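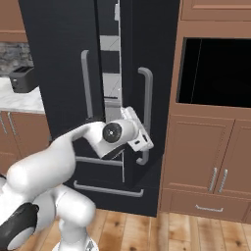

Boslow opens the doors on its kitchen robot work this August

MEDIA RELEASE – for immediate use

Boslow is throwing its workshop open for an afternoon in August, and the fridge is the star. Visitors will see Vida, the company's household arm program, run live on the big screen in a simulated kitchen, then on a real arm at the bench next door. Doors at 1 pm. Free entry, bookings needed, 60 places.

What's on show

The main session is fridge opening. A white arm, a tall black French door fridge, one door to pull open far enough to reach a shelf. Sounds easy. It has taken the Vida team most of the year.

The tricky bit is the first few centimetres. The seal holds, then lets go all at once, and the arm has to be ready for it. After that the gripper can work at the edge of the door instead of the handle, and the arm needs to swing wide without bumping the counter or boxing itself in against the cabinets. Staff will run it from different starting spots on the floor and visitors can pick which one.

All of the practice happens in Esau, Boslow's own simulator. Esau builds kitchens – fridge, cupboards, benchtop, floor – and changes them between runs, so the arm doesn't just learn one room off by heart. There are 756 kitchen layouts in it at the moment. Some have the fridge hard up against a wall, which is still a pain, and the team will show those too. Expect misses. They'll be left in.

Program for the afternoon

1 pm – doors, sign in, tea and coffee
1.30 pm – welcome and short talk on Esau, how a kitchen gets built
2 pm – fridge demonstration on the big screen, with the door forces shown live
2.45 pm – bench session with the real arm, groups of 8
4 pm – open questions, wander round, talk to whoever you like
5 pm – close

The bench groups are small becuase the safety line takes up a fair bit of the room. Put your name down at sign in. Each group gets nearly the same run, so no need to rush for the first one.

Dustetent joins in

Dustetent, which makes the door and drawer test rigs used at the bench, will have a table by the entry. Five rigs, all different: a stiff hinge, a loose one, a magnetic seal, a deep freezer drawer and a cupboard with a soft-close. People can try them by hand and see the pull force come up on a small display. Good one for kids.

A word from Boslow

"We've had plenty of people ask what a robot in a kitchen would be good for, and the fair answer is let's get the fridge open first," a Boslow spokesperson said. "Come and watch, ask the hard questions. We learn alot from people who cook."

The company is keen to hear from occupational therapists, carers and anybody who finds heavy doors hard to manage at home. Feedback forms at the exit, or leave a note at the desk. Comments from the day will go into the next round of Esau kitchens, with lower handles and side-by-side models first on the list.

Getting there and getting in

Entry is through the side door off the car park. Step-free the whole way, accessible toilet on the ground floor. Under 12s need an adult with them. Closed shoes for the bench session please. No flash near the arm – otherwise take all the photos you want.

Media

Camera crews welcome from midday, before the public come in. The arm can be run on request between 12 and 12.45. Screen recordings and stills from Esau available through the Boslow media desk, credit Boslow / Esau. Interviews by arrangement, please get in touch the day before if you can.

ENDS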